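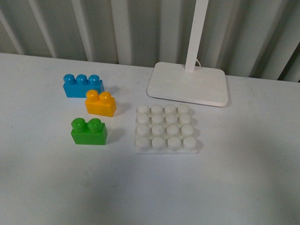 **Thanasis Chatzigeorgiou** · hilo · 25 Jan 2026

Mi mujer y yo llevamos una temporada en la lista de acogida temporal y, como me lo preguntáis por privado, lo cuento por aquí. Aviso: hay más papeleo que ternura.

---

Primero, la formación. Doce personas en una sala con calefacción de hospital y una psicóloga que nos pidió dibujar un árbol. El mío parecía un brócoli. Me dijeron que el dibujo no puntuaba, pero se lo quedaron.

---

Luego la visita a casa. Limpiamos detrás de la lavadora. La técnica no miró detrás de la lavadora. Miró la nevera, el botiquín y a mi suegra, que había venido "a saludar".

---

El expediente tiene 137 páginas. Lo sé porque lo fotocopié yo, por duplicado, en la papelería de abajo. En la página 78 consta que soy "de trato afable, algo irónico". Mi mujer lo ha subrayado.

---

Y un día te llaman. Son las once y media, estás en la cola de la ferretería con un sifón en la mano y una voz te explica que hay un niño de cuatro años, que sería esta tarde y que si tienes alguna duda. Tenía casi 360 dudas. Pregunté si le gustaban las lentejas.

---

Lo voy a llamar Jono, que es como se presentó él durante dos semanas. No es su nombre. Era el de un perro que conocía, según supimos después, y del que hablaba muy bien.

---

No le gustaban las lentejas.

---

Lo que más me preguntáis: "¿y no te encariñas?". Pues claro que me encariño, ¿qué clase de pregunta es esa? La gente la hace con la cabeza ladeada, como si fueran a pillarme en un fallo de planificación.

---

La segunda más preguntada: "¿y sus padres?". Sus padres existen. Tiene una madre que se llama Dima y que lo ve una vez por semana en una sala con un reloj muy grande. Lo demás es asunto de ella y del niño, y no lo voy a colgar en un hilo.

---

Sí os diré que la primera vez que nos cruzamos en el pasillo yo llevaba preparado un discurso. Dima me preguntó si el niño seguía durmiendo con un calcetín puesto y otro no. Le dije que sí. Se rio y se me olvidó el discurso - era malísimo.

---

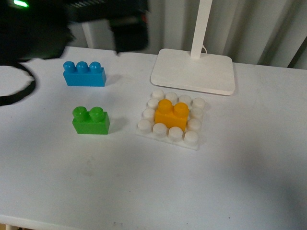
**¿Cuánto dura una acogida temporal?**

Depende de cada caso. A nosotros nos dieron un plazo orientativo de seis meses, con revisiones, y nos advirtieron de que podía acortarse o prorrogarse.

---

De hecho se prorrogó. Nos enteramos por una carta que llegó al vecino del segundo, Rüdiger Seidel, que la abrió sin mirar el sobre y subió a darnos la enhorabuena. Todavía no sé si era lo que tocaba decir. Nos la tomamos con cerveza.

---

Cosas que hemos aprendido: que un niño puede preguntar "¿mañana también vivo aquí?" mientras unta mantequilla, sin levantar la vista. Y que hay que contestarle lo que sabes, aunque sea solo hasta el jueves de la semana que viene no, hasta la próxima reunión, que no tiene fecha.

---

En el cole había que traer un árbol genealógico. Otra vez árboles. Pidió dos cartulinas, nos puso a todos y colocó a Rüdiger en una rama alta, muy por encima de mí.

---

A los que estáis pensándolo: id a la charla informativa, no compromete a nada y hay galletas. Llevad bolígrafo propio.

---

Sigo otro día, que hay que bañar a alguien y ese alguien se ha escondido detrás de la lavadora. Menos mal que está limpio.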